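Sawatzky Hall Announces Residency and December Premiere by Itzel Barrera

Woddale Music Society Newsletter
Sep 18, 2026

The Woddale Music Society is pleased to announce that composer and cellist Itzel Barrera will serve as artist in residence at Sawatzky Hall through the end of the fall season. The residency will close in December with the first public performance of Onel, an extended work for amplified cello, bass clarinet, and tape.

Ms. Barrera is known to many of our subscribers through her recordings with the chamber group Nanent, which she joined as a student and continues to direct. Her solo writing has moved steadily away from the dense layering of those early releases. Onel was composed over two winters and runs 81 minutes without intermission. Much of it is played at very low volume, and the score calls for long stretches in which the cello is bowed below the bridge while the clarinet holds a single pitch.

The tape part was assembled from recordings of church organs, grain elevators, and a disused telephone exchange. It will be played back from two reel machines placed at the rear of the hall. Patrons who prefer to sit away from the speakers are advised to request seats in the front section when ordering.

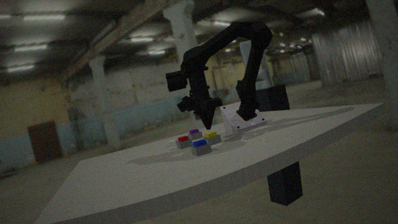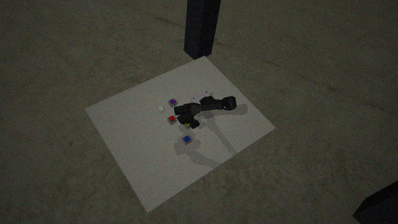
Simulated views of a black robot arm and a pale work surface.

Clarinetist Macarena Godoy will join Ms. Barrera for the premiere. Ms. Godoy last appeared at Sawatzky Hall in a program of works for unaccompanied winds, and she has worked closely with the composer on the fingering charts printed in the back of the score. "The part asks for patience more than speed," Ms. Godoy said. "There is one passage near the middle where I play the same note for several minutes, and it took me most of the spring to learn how to breathe through it."

During the residency, Ms. Barrera will hold open rehearsals for members of the Society. Each is limited to 60 listeners, and places must be reserved through the box office. Members may arrive up to the start of the rehearsal, after which the doors will remain closed until the first break. She will also meet with string students from the Woddale public schools and will review short scores submitted by local composers under the age of 25.

Support for the residency comes from the Society's commissioning fund, which awarded $3000 toward the preparation of parts and the rental of playback equipment. Contributions to the fund may be made at the box office or enclosed with the season renewal form.

Tickets for the December performance will be offered first to season subscribers and then to the general public. A recording will be made for the Society's archive, and the audience is asked to switch off all telephones and watches with alarms before entering the hall. Scores of Onel will be available for study in the lobby on the evening of the concert.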